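Two weeks with the Clestel two-arm kit

I have been wanting to write this one up since Friday, when I finally got both arms running from the same laptop without anything freezing, and I'm still grinning about it. If you've read this blog for a while you know I've gone through a few tabletop robots (the little Mosmont one that hummed all night, for a start), and most of them ended up back in the box. The Clestel is still on the table, and I keep going back to it after dinner.

Quick background for anyone new. Clestel rents these out as a bundle: 2 arms with grippers, cameras, the software, and a person on the phone for setup. You pay by the month and it was $600 for my first one, plus $300 for the setup call and delivery. Buying it outright is a lot more money than I'm ready to spend, so renting felt like a fair way to find out whether I liked it.

The setup call was with Rukhsana Niazi, and she was great. I had questions written on the back of an envelope and she went through every one, including the one about whether I could unplug an arm while the software was open (no, please don't). We had the first arm moving before lunch. The second took longer, mostly my fault, because I'd skipped a page in the booklet about giving each arm its own name in the settings. Mine are called Left and Right. I had bigger ideas but I was hungry.

My first real test was a plain water bottle. Bottles are harder than they sound! Thin plastic gives when you squeeze it, the water moves around, and clear things are a pain for a lot of depth cameras, so I figured it would show me fast what this thing could do. 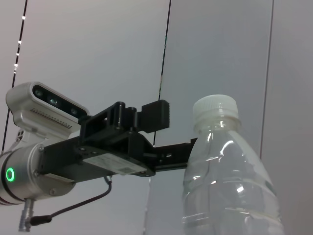 The grip setting runs on a slider, and I started way too high. Crunch. Dropping it down to a little under the middle made a huge difference, and from then on I could hold a bottle by the neck and lift it without that horrible crackling noise. What I like most is how the slider responds while the arm is holding something, so you can ease off bit by bit and watch what happens. On the Mosmont you had to let go, change the number, save, and start over.

Teaching it a move is the part I'd show a friend first. You take the arm by the wrist, walk it through what you want, press the key, and it plays the move back. It's a little stiff the first time through. Then you drag a few points around on the screen and it smooths out nicely. My neighbor Ignacio Calloway came by to return a ladder and ended up staying for two hours, moving a marker from one side of the table to the other and back again. He wants one for his shop now.

Now for the things I didn't love, because there are a few. The cables are a nuisance. They hang in loops and you have to think about where they'll swing before you play back a big move. The booklet is thin and the index sends you to the wrong pages. And the software wants an update at the worst times; I had one start up in the middle of a playback and had to begin again.

Once I was comfortable with one arm I moved on to both at once, with ordinary desk stuff to pick up and put away.

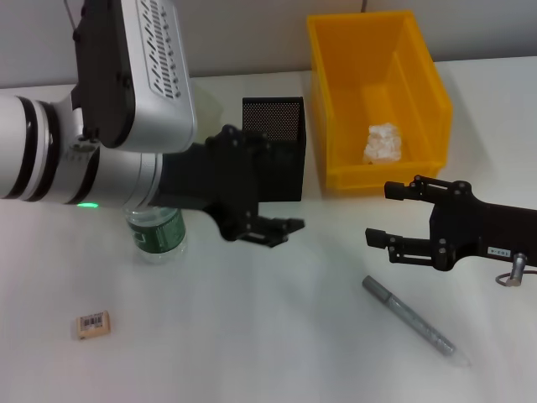

Photo: Kiri Rakena

Working with both arms is a different game. You can have one hold and one place, or hand a thing across the middle, and the software keeps them from knocking into each other as long as you've marked the shared area. I forgot to mark it once. Nothing broke, but the two grippers bumped and I jumped about a foot. Mark the area!

Small flat things are still tough. An eraser lying flat wants to slide away from the fingers, and I got it maybe half the time. Anything with some height to it went a lot better. Markers are somewhere in between, depending on which way they're pointing when you start.

The counter in the corner of the software says 1,808 moves so far, and I'm pretty sure a good chunk of those are Ignacio's. I've already signed up for a second month. Next I want to try the softer finger pads that Whitfield sells, if they fit, and Mathias Oberholzer has offered to lend me his set so I don't have to buy them blind. If any of you have used those on a Clestel, leave me a comment and tell me how you got on with the mounting screws.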